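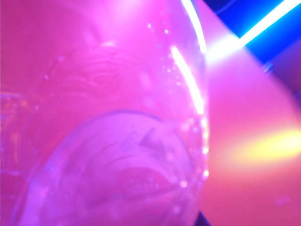 A clear plastic container seen at very close range from the wrist camera, under pink light, with a moulded triangular mark visible in the base.

The Conarstead Open Day is a public demonstration of robot handling held each February at the Vainio Building in Conarstead. It is best known for its clear-plastics bench, where robot arms pick up, turn and put down transparent cups, bottles and tubs in front of visitors. The event was started by the engineer Markos Gkikas and is run by the small automation workshop Prurico, which has its benches on the ground floor of the same building.

Background

Transparent objects are among the hardest everyday things for a robot to handle. A depth sensor that copes happily with a cardboard box may look straight through a drinking cup and report the table behind it, or pick up a reflection and place the cup somewhere it has never been. Gkikas had worked on sorting lines for returned packaging before joining Prurico, and he wanted a way of showing the problem to people who had never met it. His answer was to let them watch a robot try, at arm's length, with the view from its own camera on a large screen beside the bench.

The first open day had 2 arms and a borrowed projector. It drew 71 visitors, a splendid turnout for an event advertised mainly in the window of the bakery opposite, and the queue for the bench was long enough that the afternoon talk began late. Prurico has kept the same basic plan ever since, with more arms and a much better screen.

The clear-plastics bench

The bench is the heart of the day and easily its most absorbing part. Each arm carries a small camera near the gripper, so the picture on the screen moves with the hand. As the gripper closes in, a cup that looks quite ordinary from the visitors' side of the rail swells until it fills most of the view. Rims, ridges and moulding marks that most people have never noticed become enormous, and the outline of the cup goes soft. Many visitors spend longer watching the screen than the arm, and it is easy to see why!

Coloured lighting was brought in at the second open day. Under plain white light, clear plastic gives the camera very little to work with. Strong colour tints the walls of a container and brings out the edges as bright streaks, although it also adds glare of its own, and part of the pleasure of the demonstration lies in seeing how much changes when a lamp is moved by a hand's width. Magenta and blue have become the colours most closely linked with the event. Visitors are invited to suggest a change of lighting between attempts, and the operators will usually try it.

Failed grips are left in the programme. A cup that is nudged over is stood up again by hand and the attempt repeated, with the operator talking through what the software believed it was looking at. Gkikas has described these moments as his favourite part of the day, and they tend to bring the best questions, especially from children.

Programme

The open day begins in the morning with a short welcome, after which the benches run in sessions until the building closes. There are 3 fixed items besides the clear-plastics bench:

The teaching table, where visitors guide an arm by hand through a simple movement and watch it repeat the path.

The Hemport gripper display, showing soft finger pads at different stages of wear. Hemport is Prurico's own name for its range of fabric-backed pads.

The afternoon talk, given by a member of the workshop, with plenty of time for questions.

Sessions at the teaching table are limited to 4 people, and places are given out at the door. Everything else can be visited freely and in any order.

Most of the containers used at the bench are ordinary household packaging. Visitors may bring a clean, empty one of their own for the robots to try, a custom that has produced some wonderfully awkward shapes, among them a honey jar in the form of a beehive and a shampoo bottle with a twisted neck. The beehive jar was finally lifted on the last attempt of the afternoon, to loud applause, and now stands on a shelf in the entrance hall.

Venue

The Vainio Building is a former seed warehouse near the centre of Conarstead. Its ground floor has few windows, a help when the lighting has to be controlled, and the loading door gives step-free access from the yard. The upper floor is used for the talk and for refreshments.

The open day is traditionally held on 2nd February. Entry is free.

See also

Machine vision
Robot gripper
Transparency and translucency
Bin picking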